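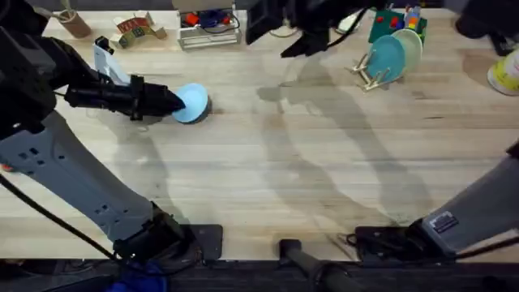
Tableware and Table Surface
Handout 2, for the course Objects of the Home
Prepared by Joonas Savolainen
5 May 2021

Please read before the practical session. Bring the handout with you, and a pencil.

1. The bowl as an object

A bowl has four parts which we will name always in the same way: the rim, the wall, the well (the inside bottom) and the foot. Some bowls have no foot, only a flat place where the wall ends. In your notes please write "no foot" and do not leave the line empty, otherwise I cannot know if you looked.

When a bowl stands on its foot, we see mostly the rim and the well. When it is upside down or tipped, the wall becomes the main thing and we notice the curve much better. For this reason students of drawing often learn the bowl from the outside first. The light blue color is useful for this exercise. On a light color the change from the lit side to the dark side is slow, and you can follow it with the eye.

2. The table under it

A light wooden tabletop with straight grain gives you a direction without any ruler. Choose one grain line near the object and describe the position from it: the rim faces along the grain, across the grain, or somewhere between. This is enough for our purpose. Angles in degrees are not required.

Pale wood and pale blue are near to each other in brightness. If you look with half-closed eyes, the edge between them can almost disappear on the lit side. On the other side the small shadow of the bowl makes the edge clear again. Look for this shadow before you begin to draw. It tells you also where the light comes from.

3. Two kinds of shadow

The shadow near the object is small and dark. We call it the contact shadow, although strictly it continues a little farther than the contact.

The shadows of people standing near the table are large, soft and gray. Legs and bodies become long shapes over the wood, and where two people stand together the shapes overlap. Such shadows do not belong to the bowl, but they change the color of the wood, and you must decide if you record them. In this course we record them with a thin broken line. Last year half of the group painted them as if they were stains in the wood, and the discussion in the Trurnley room took a long time.

4. Turning a bowl over

Hold the wall with one hand and let the rim come up slowly, then take the foot with the other hand. Do not push the rim down against the wood. A hard rim can make a mark in a soft surface, and the mark stays. For drying, an upside-down bowl should rest on a cloth or a rack. If it rests directly on the wood, the water is closed inside and can leave a ring.

5. Exercise

Work in pairs, 28 minutes for each position.

Position A: bowl upside down.
Position B: bowl tipped on the side, rim to the left.

For each position make one line drawing and write 8 short sentences. Use the words from section 1. At least two sentences should be about shadow and one about the grain. Change places with your partner between A and B.

Reading for the next time: Escobar, the chapter on vessels, only the first part. The drawings are collected in June.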